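4.2 Red veined surfaces in the sample
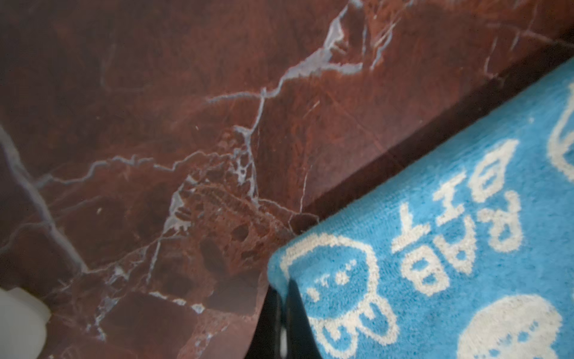
Figure 3. Polished red-brown marble with pale white and bluish-grey veins, and a sky-blue terry-cloth towel to the right.

We had expected the red marbles to be the dull part of the survey. Of the 47 worktops, washstands and sills recorded in Encombe and Stotolow, most were white, grey or cream, and those were the ones we had built our record sheet around. The sheet asked for a ground colour, a vein colour and a general direction for the veining. For a white stone with a few grey streaks this takes a minute. For the reds it broke down on the very first visit, and we spent a happy afternoon rewriting it!

The trouble begins with the ground colour. A red marble seldom has one. The surface in Figure 3 runs from rust to deep maroon, with darker burgundy patches in between, and two of us, working apart, gave it different single-word names. We now record the lightest and darkest tones separately and add a short note on how they meet, whether in soft mottling or along a sharp line. Applied to the older records, the new rule settled nearly all the cases where our two sets of notes had disagreed.

Veins turned out to be an even richer subject. Under the first version of the sheet we wrote down one direction for each slab, which suited the Torres sills (long, straight, almost combed) and suited very little else. The main white vein in Figure 3 goes down the stone in jagged steps and throws off thinner branches as it goes, while a broader and softer vein on the left keeps a course much nearer to the vertical. Averaging those two would describe neither. We therefore split the entry into "sharp" and "soft" veins and allowed a direction for each, with a tick box for branching. It sounds a small change, but the householders took to it at once, and several pointed out branches that we had missed.

The third addition was a term for broken or pitted ground. Our early notes call it "lace", "sponge", "honeycomb" and, in one case, "crumpet", a word we were sorry to lose. The final sheet uses "cellular patch" for any area where small dark pits or rounded cavities sit close together with thin pale lines round them. There is a good one below the middle of the slab in Figure 3. We make no claim about how such patches formed, as this would need a proper look at the stone by a geologist, and our interest lies in how people see, name and look after the surfaces they live with.

Polish deserves a paragraph of its own. A glossy finish makes colours deeper and fine veins easier to follow, and it also throws back light, so that part of the stone can look pale or hazy from one side and perfectly clear from the other. We asked everyone filling in a sheet to look from at least two positions before choosing a tone. Where the surface ends in a raised edge or a step, that strip was to be noted separately, because shadow there can easily be taken for a darker band in the stone. The same fine veins can often be picked out in the shaded part once the eye has settled, and finding them is a real pleasure.

Cloths and towels were left where they lay unless they hid the greater part of the surface. We found them useful for judging colour: beside a strong blue the reds are much easier to tell apart from the browns, and notes made with a blue or green cloth nearby tended to use more exact colour words than notes made from bare stone. The sample is too small to lean on. We would love to see somebody test it properly, with the same slab and a set of plain cloths.

In all, 40 surfaces were recorded a second time with the Oltalard sheet, as the revised version came to be called after the house where we drafted it. Another 6 could not be revisited before the end of January, and one had been replaced with tile. The red stones gained most from the second visit. Their entries grew from a line or so to half a page, and the extra words were mainly about veins. Section 4.3 turns to the green and black surfaces, where the sharp and soft division holds up less well and a further category for speckling had to be brought in.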